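The Number at the End of the Paper

Ferhat Türkmen

Since a few years I read papers about robot grasping almost every evening, after the dishes are done and my daughter is asleep. I am not a professor. I work at Barua, where we take apart old devices and sort the parts that can still be sold, and I am the person who must decide which robot method we try next. So I read the papers as a buyer reads a catalogue, and this has changed my opinion about what a good result is.

In most papers there is one number at the end. The robot tried to pick the object so many times, and in so many of these it succeeded. The method with the higher number is better, and the authors are pleased. I don't say that this is dishonest. I say that this number answers a question which very few people in a workshop have.

Take the Garkel method, which we tested last May. It learns from demonstrations. A person guides the gripper, the small camera on the wrist records everything, and afterwards the robot tries to do the same by itself. We gave it 3000 demonstrations, and this cost us much patience. On hard objects with a clear shape, like a fitting or a plastic box, it was very good. Our director came to look, and he was already speaking about the second robot.

Then we gave it cables.

A cable has no shape of its own. You put it down and it makes a loop, you put it down again and it makes another one. Three wires can be together for half of their length and then go apart, and each end has its own connector. If you close the fingers on the middle, the end can still hang on something else. If you close them on the end, you may hold only one wire and pull it out of its crimp. A human hand feels this and stops. Our gripper does not feel it, and from the wrist camera the fingers themselves hide a part of what is between them.
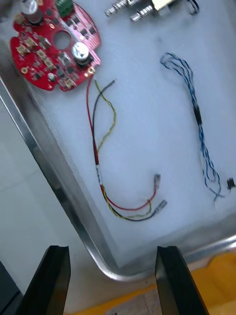 When we counted only the lifts, Garkel was still a success. The cable was in the air, so the program wrote a one in the table. But my colleagues at the sorting bench were angry, and they were right. They received circuit boards that were dragged together with the cable, and connectors with a bent contact. For them each of these was a failure, and it was worse than an empty gripper, because an empty gripper does not damage anything.

So we wrote our own scale with 4 grades, and this is the thing I want to defend here. The lowest grade is for damage. The next is for nothing lifted. Then comes a lift which moved some neighbour part, and the best grade is only for a clean lift, where everything else stays in its place. It is a simple idea and I am sure that others had it before us. We looked at the recordings again with this scale, and the order of the methods was changed. Gillolis, an older and slower program which refuses to grasp when it is not sure, came before Garkel. In the usual table it was last, because each refusal is counted as a miss.

A friend who works on the Flakex project told me that my scale is not scientific. Two people can disagree if a part has moved or not, he said, but everybody agrees if the cable is in the air. I have thought about this for a long time. It is true that we disagreed, mostly about very small movements, and we had to watch some recordings three times. But I prefer a measurement with some disagreement about the right thing. A kitchen scale is also very exact, and I would not use it to find out if the soup is salty.

He had a better argument also. If every workshop makes its own scale, he said, then no result can be compared with another, and the research becomes a collection of stories. Here I must give him some right. My answer is that the authors should publish the recordings together with the number. Then I can judge them with my scale, and he can judge them with his. Storage is cheap now, and a wrist camera makes small files.

I would like also that papers say more about refusing. A robot that stops and asks for help is a good worker in our hall, where a person is always near. In another place, where no person comes for the whole night, it would be a bad one. The paper cannot know which place I have, but it can tell me how often the robot stopped, and what was lying in front of it at that moment.

We continue with both programs for now. Garkel takes the hard parts and Gillolis takes the cables - slowly, and with many pauses. My director asks me sometimes when it will be faster, and I show him the box of connectors which are still straight.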